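**Notebook, 9 March 2026 -- chopstick task, student project (Trarkine group)**

Carried over from the last entry: the sorting task is still the one we show in April, the arm is still not allowed near anything ceramic, and I still owe Thaddäus Widmer a coffee for saying the first batch of demos would be useless. They were useless. He took no pleasure in it that I could see, which is worse.

Where we are: 799 episodes on the drive, of which the cleanup script Ledum throws out anything with a dropped tracking signal, anything under two seconds, and anything Vinzenz recorded while explaining something to somebody over his shoulder. I wrote that last filter by hand. It is called `talking.txt` and it is the longest file in the repo.

The trouble with the old batch was that everyone did the task in their own style. Some went for the thick end, some for the middle, and one person (initials on request) pushed the sticks along the table like a croupier. The policy learned all of it and averaged the lot, so on the arm it would descend with great confidence to a point between two sticks and close on air. It did this 16 times in a row before I hit stop. It looked quite pleased each time.

### Rules agreed for the new batch

- Start with the jaws open, above the row. Pause one beat.
- Grip near the thick end. No middles.
- One stick per grasp. If you pick up two, finish the motion anyway and tag it `double`.
- Don't straighten the row between episodes unless the sheet says reset.
- No talking. (Vinzenz.)

Vinzenz Bachmann objected to the reset rule on the grounds that real chopsticks are never tidy. He is right, and we will get to untidy as soon as we can do tidy.

### Layout

Sticks go side by side, thin tips toward the wall, thick ends toward whoever is sitting. I argued for a mixed set instead of identical ones, so the model can't get away with memorizing a single stick. Ten in the row: some plain, some with patterned bands low down, one with a red, yellow and black printed end, and a short, thin one on the far left that curves slightly. I expect the curved one to be our nemesis. Two have blue dotted bands, which is good, because if the policy treats those two differently we know it is going by position and hasn't looked at the bands at all.

Spacing is by eye. Widmer wanted a printed template. I said if it needs a template we have built a very expensive drawer organizer.
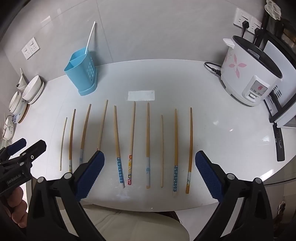
### First session

Recorded 60 episodes before lunch and kept 52 after Ledum. That is a better ratio than I had any right to expect and I have written it on the whiteboard where the other group can see it.

Things that went wrong, in no order:

1. The pads grip well on bare wood and less well on the banded parts. Could be the surface, could be me getting lazy about jaw angle. Check tomorrow with someone else's hands.
2. Approach too flat on the left side. My wrist wants to turn in, and the neighbor gets nudged. Five of the eight rejects were this.
3. Clock on the laptop drifted against the gripper log again. Zeleke (the sync tool, version whatever) corrects for it if you remember to run it first. I remembered second.
4. Forgot the pause at the start for a whole run. Kept those episodes anyway, tagged `nopause`. Thaddäus, if you're reading this, don't delete them, I want to compare.

### Training

Started a small run on the 52 plus whatever of the old batch passes the new grip rule, just to see if the thing loads. Loss went down, then sat there. Stopped at step 3,023 when the room's fuse went, so that number has no scientific meaning and please nobody put it in the slides.

The checkpoint from before the fuse does reach for an end instead of a gap, in replay. Haven't tried it on the arm. Zovo (the arm, named before my time) needs its wrist joint re-zeroed and the key to that cabinet is in Vinzenz's jacket, with Vinzenz.

### Next

- Vinzenz records the next set, silently.
- Widmer to redo the left side with a steeper approach.
- Me: run Zeleke FIRST. Also the coffee.
- Swap stick order after every full row. Write the order down this time.
- Find out what else is on that fuse.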